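Ponden Forum > Electrical and Power > Measuring

Standby load on a shared ring: 748 kWh a year unaccounted for

mustelid_k
Posted 22 July 2024

We sublet the rear half of a unit and split the electricity by sub-meter. Our sub-meter (a Trusdale single-phase, pulse output) gives an annual figure 748 kWh higher than the sum of everything I have measured at the socket. I have done lighting, router, fridge, two desktop machines and the bench. Looking for a method to find the remainder before I ask the landlord to test the meter.

Two of the corner with the black coffee table:
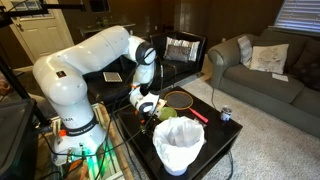
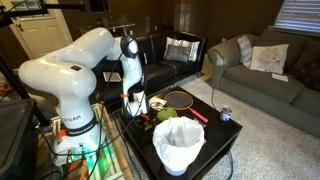 Coffee table corner, both taken from inside the room.

Socket readings were done with a plug-in meter, 24 hours per appliance. Nothing on the ring is hard-wired as far as I know.

ohm_and_dry
748 kWh over a year is a constant 85 W. That is a perfectly ordinary standby total for a workspace. I would not suspect the meter yet.

Do it by subtraction. Read the sub-meter, switch everything off at the wall, and wait an hour. If the pulses stop, the load is in something you plug in. If they carry on, it is in the fixed wiring or another circuit has been connected to your side of the board.

mustelid_k
Did that in June. Overnight with everything off at the wall I still had 226 Wh over four hours, so 56 W or thereabouts. I assumed pulse error.

ohm_and_dry
Pulse error does not produce 56 W. What is the pulse constant? If it is 1,000 per kWh you would have counted 226 pulses, and that is far too many to be noise.

Elsa Rantala
Check for an emergency lighting circuit and a door entry supply. In converted units both are often fed from whichever board was nearest. An old door entry transformer alone can draw 10 to 15 W continuously. Water heaters are the other usual one. A small under-sink heater loses heat all night and the thermostat cuts in for a few minutes at a time, so a short test can miss it altogether or overstate it badly.

mustelid_k
There is an under-sink heater. It is on a fused spur behind the panel and I had forgotten it. So "nothing hard-wired" was wrong.

Elsa Rantala
Then your four-hour test is not much use as it stands. Switch the spur off and repeat it over at least twelve hours.

brultness
I disagree with going circuit by circuit. Put a clamp on the incoming live and log it. You get the shape of the load, and a thermostat looks nothing like a transformer. One night of data at ten-second intervals is 3,000 samples or so, and any spreadsheet will handle that.

ohm_and_dry
A cheap clamp is poor below 100 W or so, and most of them report apparent power because they have no voltage reference. Switch-mode supplies at low load can have a power factor of 0.4. He would log 140 VA, read it as 140 W, and conclude that the meter was reading low.

brultness
I said shape, not absolute value. The sub-meter gives the total. The clamp tells you when.

ohm_and_dry
For timing, fine. I would still switch the spur off first as it costs nothing.

Dong-geon Na
One point on the plug-in meter. Several of the common ones are specified only above 5 W and show zero beneath that. If you have a dozen chargers and small supplies each drawing 2 W, you will have recorded none of them. Put them all on one extension lead and measure the lead.

Also, 24 hours is too short for a fridge. I measured mine at 0.62 kWh a day in winter and nearly double that in a warm spell. A single cool day multiplied up to a year will come out well short.

mustelid_k
Fridge was measured in a cold week. I will redo it.

Results with the spur off, twelve hours, everything else off at the wall: 31 Wh. So 2.6 W, which I take to be the door entry or a smoke alarm supply.

ohm_and_dry
So the heater averages 53 W or a bit more. Call it 470 kWh a year if it is left on permanently.

mustelid_k
I make it 53.9 W average, 472 kWh. The rest of the gap is 276, and 23 of that is the 2.6 W load. Small supplies and the fridge could cover what is left.

Elsa Rantala
You are scaling up from one four-hour test, so I would not quote it to three figures. Leave the spur on for a week with the tap unused, then take the figure from that. A timer on the spur would deal with most of it. Check the heater instructions before fitting one, as some want a minimum daily period at temperature.

brultness
Or turn the heater off and use a kettle.

mustelid_k
The others in the unit wash up in there, so a timer. I have ordered a Mustonen seven-day fused spur timer. Small supplies on one lead came to 19 W, for what it is worth. The plug-in meter had shown zero for all but two of them.

Dong-geon Na
19 W is 166 kWh. Add that to your list less whatever you had for those two.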